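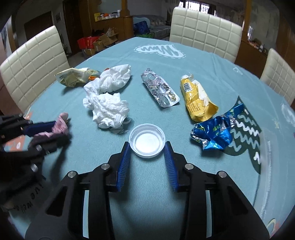
Grippers clear tables at Nistell, but staff say the job has only moved

By Shaimaa Bouazza
May

Cleaning contractor Nistell says hand-held robotic grippers will spare its crews the worst part of the job: picking up other people's trash. The people squeezing the handles are less sure.

Workers at its Hotitetti site now spend part of each shift picking up bottle caps, used tissues, blister packs and candy wrappers with the tools, two to a table. Every grab is recorded and sent to Grotivell, the software firm hoping to teach a machine to do it alone.

"I can wipe down a table in a minute with my hands," said Ghizlane Belhaj, a cleaner and shift lead. "With this I chase one cap."

Nistell has promised no layoffs - for now. It has not said what happens when the recordings end, or whether the 31 workers who signed up will share in anything they help build. They get their usual hourly rate, with a target of 50 pickups per session.

A company spokesperson called the work "an upskilling opportunity." Belhaj said she had yet to see the new skill on her pay slip.

We use cookies to improve your experience. Accept | Manage settings

Related
Makhubela warehouse drops night shift after sorting upgrade
Who owns the data from your workday?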